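Havel Handheld Gripper Kit
Prususance

Hand-held two finger gripper for recording demos. No arm needed. Pick it up, do the task, put it down, next one. Files go straight into your training set.

In stock. Dispatched from Lornwood, usually next working day.

What you get
Gripper body, black, wide-opening fingers
Camera mount, fixed, looks down between the fingers
Spare finger pads x 16
USB lead, 3 m
Hard case
Printed quick start (one sheet, the long manual is a download)

Not included: camera, laptop, tripod. Ask for the Birhane bundle if you want the camera fitted and calibrated before it leaves us.

Who buys it
Labs and small firms teaching pick and place, table clearing, tidying. Anyone who needs lots of short examples from lots of rooms and can't drag an arm into each one. Weight matters for that - 17 minutes in one hand is fine for most people, then swap over.

Recording
Trigger starts a take, second press ends it. Bad take? Hold for 3 seconds and it gets flagged, not deleted. You'll want the flagged ones later, trust us. Each take saves video, finger opening and gripper pose with the same clock.

New in the August firmware: task name is spoken at the start of the take and saved as a note. Saves alot of typing.

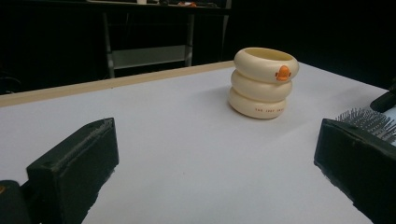
Finger gap is the thing most people ask about. Fully open it gives you plenty of room to come in low over a table without knocking the target, and the camera keeps both fingertips in view so the model learns where they are relative to the object. Rounded shapes are worth recording early. Something like the cream cup with three rings and the orange duck on it is good, widest at the top and narrower at the base, so the height you close at changes the grip. Leave other stuff on the table too. A hairbrush off to the right does the job.

Pads
Wear out, they are meant to. Change when the edge goes smooth. Press on, leave overnight, dont use glue.
Spare set of 16, order code HV-P16.

Lead times
Kit: in stock
Birhane bundle: around 21 days
Quantity orders: email first

Questions about file formats or fitting your own camera go to Conall Brophy at the Lornwood workshop. Put the serial number in the subject line please, it's under the handle.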